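**Workshop notebook, Sunday, after lunch**

Quiet in the building today, which suits me fine, so I have finally sat down with the market stall set. Annelies Thaler wanted a proper look at every piece before we decide what goes in the Vultstead box and what stays on the shelf for another season, and I have been promising her that look for longer than I care to write down. The coffee is fresh, the white table is wiped, and I have my good pencil back (Florencio, if you are reading this, it lives in the left drawer).

The first thing I wanted to settle was the red. You will all remember the long conversation over the last Cevcombe order, when the pepper came out closer to brick and Florencio Villalobos held it up next to a tomato from his own lunch to make the point. I put the red pepper down on its side, with the corn over to the left of it, and then just walked around the table for a while with my cup, looking at the pair of them from different sides. I do recommend this. Under the shelf lights everything looks cheerful, and it takes a plain white surface to tell you whether a color is really doing its job.

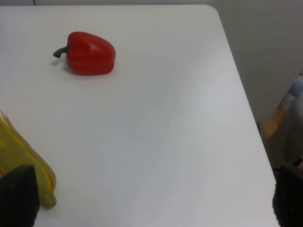 *Pepper and corn on the white table. Good strong red, green stem with its little hook.*

I am happy with the red. It is deep and even, with a nice shine along the top, and the stem is dark enough to look like a stem even from across the room. I would leave the hook exactly as it is. We talked once about straightening it to save trouble in packing, but the curve gives the whole piece its character, and a child will want something to take hold of. The creases between the lobes could go a touch deeper if we ever get the chance to revisit the shape, though I wouldn't hold up an order over it.

Next, the lime. I have a soft spot for the lime and I might as well admit that here. Steiner's sheet calls for a "regular oval," and ours is nothing of the kind: one shoulder slopes away, the other side bulges, and the top comes up to a small point with a nub on it. I think that is exactly why people pick it up first. The dimpling on the skin is lovely too, fine enough that the light breaks up into little specks when it lands on it. I left it sitting in the dark container while I wrote my notes, and the green looks so much richer against that than it does against white. Worth remembering when we lay out the sample tray for Cutitz. Perhaps the citrus should all go on something dark and the rest stay on white? I would like to hear what Annelies thinks.

One more thing about the lime before I forget. The green isn't the same all over. It goes a little yellower along one flank and there are some darker patches across the middle. I say leave it alone! A perfectly flat green would look like a billiard ball. 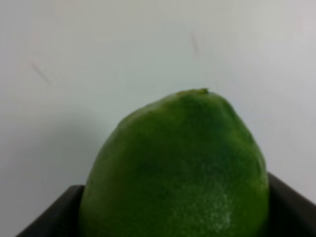

## Corn, and the question of the husk

Back to the white table for the corn, which I had been putting off. The body is a soft, buttery yellow, going greenish toward the tip, and I like that fade very much. My worry is the other end, where the thin pointed strands fan out. They look wonderful, and they also look like the first thing that will get bent in a full box. In the 136 sets we have down for Vultstead I would want each corn to go in last, strands up, with a twist of tissue around them. It is a small extra job, and I will gladly do the first 2 boxes myself to see how long it takes.

I also tried to decide whether corn and pepper belong side by side on the card insert. I think they do. The yellow is pale enough that it doesn't fight with the red, and the long shape next to the blocky one makes each easier to recognize.

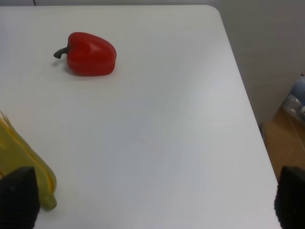 ## To do

- Ask Annelies about dark backing for the citrus.
- Write to Steiner and ask, nicely, to have "regular oval" struck from the sheet.
- Tissue for the corn. There should be a pack of 100 behind the glue.
- Florencio to check the new red against the old Cevcombe piece, in daylight, by the window.
- Pencil back in the left drawer.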